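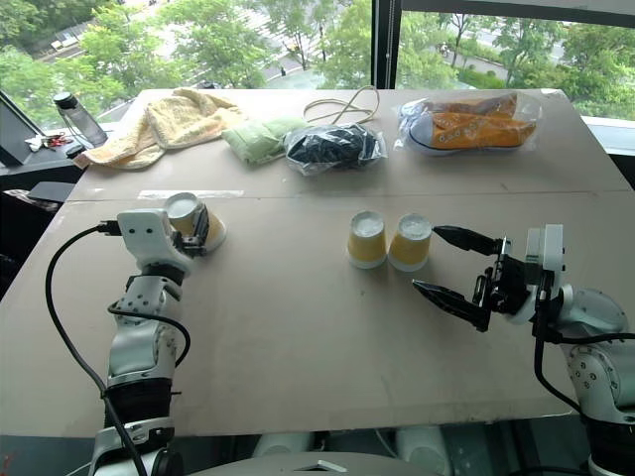

Cups, Laundry and Lost Shoes: What Happens to a Front Desk When Two Arms Arrive

Student project report, Work and Technology module
Friday, March 6, 2026

1. Why we chose this

Our group wanted a workplace where automation was new enough for people to still be annoyed by it. Warehouses have been written about to death, and the people in them are tired of students with clipboards. So we went to Rurero, a small firm that runs the shared kitchens, lockers and laundry collection in office buildings, and asked if we could hang about. They said yes, provided we didn't eat the biscuits.

Rurero had been trying out a two-armed robot at its Urnport site since November. The robot runs on a package called Gallon, which is also what everybody calls the robot. Its duties are the small, dull ones that used to fill the gaps in a human shift: putting cups in order, folding cloths, and moving bagged clothes and shoes from where they were left to where they ought to be.

2. How the work is set out

Gallon works at a light brown table by a large window looking out on trees and the street. The staff would like it noted that they asked for desks by that window for two years. One arm can hold a yellow paper cup on its side while two more stand upside down between the arms, and behind them, on the far half of the table, are the things that make up the rest of the day: a towel, a green cloth, a bag of dark fabric, a tangle of string, a pair of orange sneakers in clear plastic.

The cup job is to get the cups upside down in a neat group, ready to be stacked. A person does this while thinking about lunch. Gallon does it while thinking about nothing else, and takes longer. When it gets one wrong, a member of staff has to decide whether to step in or let it try again, and this decision, we came to believe, is the real new job.

3. What we did

We sat in on 10 shifts and talked to five members of staff, who asked not to be named in case the project went well. We also read the shift log, a shared notebook with 422 entries in it by the time we got there. The early entries are long and polite. The later ones say things like "cups again" and "string, no".

We had planned a proper survey as well, but it was going to have more questions than people to answer them, so we dropped it.

4. What changed for the staff

The first change was in what counted as a task. Before Gallon, tidying the table was never written down. It got done between other things, by whoever was passing. Once it was given to a machine it had to have a name, a start and an end, and it turned up on the weekly sheet. Several staff pointed out that they had been doing it for years without a sheet, or any thanks.

The second was interruptions. The idea was that people would be free to deal with visitors. They are, mostly, but they deal with them while listening out. One woman told us she could tell from the other side of the room when a cup had been dropped, and that she now heard it at home.

The third was the matter of help. Staff lay things out so the arms can reach them, smooth the cloths flat and keep the string well back. It takes a few minutes each time and is recorded nowhere. On the weekly sheet, the whole of the job belongs to Gallon. We think this is the most useful thing we found, and we nearly missed it, as the staff didn't think of it as work either.

Not all of it was grumbling. Two people liked learning to teach the arms a new movement and were visibly proud when it took. Another said her wrists were better for folding less.

5. The question of the count

Rurero's managers had set a target of some 300 items handled per week. We would gently suggest that a target counted in items makes a cup worth as much as a bag of somebody's shoes. Staff had noticed this too. Towards the end of a slow week, a lot of cups got tidied.

6. What we would do differently

We should have visited before the robot came. Everything we know about the old way of working is from memory, and people remember the old kettle more clearly than the old rota. We also meant to compare Urnport with a second site, Gape, where there are no arms at all, but the visit fell in our exam week and the site manager stopped answering.

7. Suggestions to Rurero

Put the laying-out time on the weekly sheet, under the name of the person who does it.
Stop counting cups and bags as the same thing.
Let staff choose which jobs go to Gallon next. They already have a list - it is on the inside back cover of the log, and the string is crossed out twice.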